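Kundik Household Help > Kitchen and dining > Storage and cleaning

Chopsticks and spoons kept out on the table: how do you stop the holder going manky?

Posted by bolleo_tea in Storage and cleaning
Viewed 3322 times

We eat at a round table in the kitchen and the cutlery lives on it, in a plastic holder, all day and all night. It has been that way since we moved into the flat at Dirngate. The drawers are shallow and already full of pans lids and foil, so putting it all away isn't really an option and I would like answers that don't start with "use a drawer".

The holder is the ordinary upright sort with holes in the sides. Most of what goes in it is chopsticks, plus a spoon or two. The chopsticks are a mixture of dark ones and lighter wooden ones, bought at different times. We wash up by hand after the evening meal and everything goes back in the holder more or less straight away.

My problems are these.

The bottom of the holder gets a brown slimy film. I can wash it off but it is back within a week or so.

The lighter chopsticks have started to go grey at the end that stands in the holder. Two pairs smell a bit musty even after washing. The dark ones look all right but I can't tell if that is only because they are dark.

The tablecloth under the holder has a ring on it. It is a lavender cloth with big flowers, a thin one, and I don't want to put anything harsh on it. The ring is faint and yellowish brown. It came out partly in a 30 degree wash, then showed again when it dried.

I also have the sauces and oils on a shelf on the wall behind the table, held up by the frame of a mirror, and I suspect some of the stickiness on the holder is coming from the bottles, because they get passed across the table at every meal.

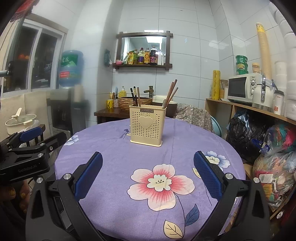

Marrowfat_31 asked whether the chopsticks go in damp, and whether they stand thick end down or thin end down, as it makes a difference to what you should do about the grey.

Yes, they go in damp. I shake them over the sink and that is all. They stand thick end down, so the eating end is in the air. I was brought up to do it that way and would rather keep it.

So what I would like to know is:

How often should a holder like this be washed, and with what? Can it go in a dishwasher (my sister-in-law has one I could use)?

Are the grey chopsticks finished or can they be saved?

How do I get the ring out of the cloth, and how do I stop another one?

Is it worth moving the bottles?

I have tried bicarbonate of soda in the holder, left in overnight with a bit of water. It helped with the smell and did nothing I could see for the film in the corners.

3 answers, sorted by most helpful

Marrowfat_31
Marked as helpful by 516 people

The damp chopsticks are the cause of nearly all of this. Water runs down them, collects in the base and sits there with whatever bits of starch and oil were left on them. The holes in the sides let some air in but the base stays wet for hours, especially when the holder is full. Everything below assumes you are going to dry things first.

Drying. After washing, lay the chopsticks flat on a clean tea towel, spread out so they aren't touching each other. Leave them until the morning and put them in the holder then. If you need the table clear, a cooling rack over the draining board does the same job. Rubbing them with a cloth is better than nothing but it doesn't get the water out of the wood.

The holder. Empty it and wash it twice a week in hot water with washing-up liquid. Use a bottle brush for the inside and an old toothbrush for the corners and for the holes. If there is any raised pattern on the front, go over that with the toothbrush too, because grease settles along the edges. Rinse it and stand it upside down until it is dry inside.

For the film you have now, a normal wash may not be enough. Fill the washing-up bowl with warm water, add thin bleach at the strength the bottle gives for kitchen items, and leave the holder fully under for as long as the bottle says. Rinse it several times afterwards. Don't mix the bleach with vinegar or with any other cleaner. Do it with the window open.

Dishwasher: look on the underneath for the dishwasher symbol. If there isn't one, I would wash it by hand. Thin plastic can warp on the bottom rack and then it rocks on the table. If you do try it, put it on the top rack.

The chopsticks. Grey on its own is usually weathering of bare wood and is harmless. A musty smell that stays after washing is a different matter, and I would throw those two pairs away. For the rest, look at the thick ends in daylight. Black specks that don't scrub off mean mould in the grain, and those should go as well. If they are only grey, wash them, dry them for a full day and carry on using them. You can take the grey off with very fine sandpaper and a wipe of food-grade mineral oil if the look bothers you, but only on plain unfinished wood. If the dark ones have a painted or lacquered coat, leave the sandpaper alone and check the coat for chips. A chipped pair lets water in underneath and should be replaced.

Thick end down is fine. You'd have the same trouble the other way up, with the eating ends standing in it.

cairns_kitchen_table
Marked as helpful by 31 people

I'll leave the holder to the answer above and deal with the cloth and the bottles.

A ring that comes back once the cloth is dry generally means there is still something in the fibres, and it travels to the surface as the water goes. In your case I would guess at oil with a bit of soy sauce in it. A cool wash will take the soy sauce and leave the oil behind, so treat the oil first.

Lay the dry cloth on an old towel with the ring over the towel. Put a little neat washing-up liquid on the ring, a clear one if you have it. Work it in with a fingertip from the outside of the ring towards the middle. Leave it for half an hour. Rinse from the back of the cloth with lukewarm water so that you are pushing the stain out the way it came in. Then wash the cloth at the highest temperature on its care label. Dry it on the line or over a door, and don't tumble dry or iron it until you are sure the mark has gone, as heat can set what is left.

With a printed cloth, test the washing-up liquid on a bit of the hem first. Some prints lose colour and you would sooner find out there. I wouldn't use bleach on it at all, and I would be careful of stain removers that say "whites" on the front.

If it is a wipe-clean cloth with a plastic coating, ignore all of that, it would not have gone in the wash anyway. You said it's thin and went in at 30, so I'm assuming fabric.

To stop the next one, put something under the holder. I use a saucer that is slightly wider than the base. It catches the drips and it can go in with the washing-up every night. Cork mats look nicer but they soak up oil and you end up with the same ring on the mat, and later on the cloth as well. A square tile with felt pads stuck underneath works if you want something heavier.

Bottles: I wouldn't move them. A shelf within reach of the table is a good place for things you use at every meal. What makes the mess is the drip down the side after pouring. Wipe the neck and the cap before it goes back, with a piece of damp kitchen roll. Once a week take them all down and wipe the bases and the shelf. Warm water with a drop of washing-up liquid is enough for the shelf. If it is wood, wring the cloth out well and dry the wood afterwards, and don't spray anything at the mirror glass where it meets the frame, because it runs down behind and the silvering goes black along the bottom. Spray it on the cloth.

Two more things about the bottles. Sauces often say "refrigerate after opening" in small print, so it is worth reading the labels while you have them down. And oils keep better in the dark. If sunlight reaches that shelf in the afternoon, buy the oil in smaller bottles so it gets used up sooner.

dirngate_lodger
Marked as helpful by 2 people

just get a metal one from the pound shop, mine has no bottom to speak of only a wire grid and sits on a little tray. never had slime. chopsticks go in wet and it doesn't matter

also if you boil the wooden ones in a pan for a few minutes they come up like new

Comments on this answer

Marrowfat_31: A wire base does drain better, I agree. I wouldn't boil them, though. Plain wood can split and lacquer can lift or go cloudy. Very hot tap water and washing-up liquid is enough for everyday.

dirngate_lodger: fair enough, mine are bamboo and cheap

cairns_kitchen_table: The tray under the wire one still needs emptying. Mine smelled worse than the plastic one did until I remembered it was there.

Follow-up from bolleo_tea

Thank you for these. I've done the bleach soak, and the toothbrush got the film out of the corners, which was the part I couldn't shift before. The two musty pairs have gone in the bin along with a third I hadn't noticed, with specks at the thick end. The dark ones are lacquered and one has a chip near the top, so that pair is going too.

Chopsticks are now drying overnight on a rack. It means laying the table from the rack at breakfast, and people in this house keep putting them straight back in the holder out of habit, so we'll see.

The ring is much fainter after the washing-up liquid. I did it on Wednesday and it has dried without coming back as strong as before. I am going to do it once more before I iron the cloth.

No dishwasher symbol underneath, so it will be hand washing from now on. I've put a saucer under it. The sauces are staying where they are, apart from one that did say to keep it in the fridge.

This thread is open to new answers. Please read the Kundik posting notes before replying.

Related threads in Storage and cleaning
Wooden spoons with a furry feel after washing
Getting chilli oil out of a plastic tub
Which way up do you store mugs on an open shelf?
Round tablecloth keeps sliding off to one side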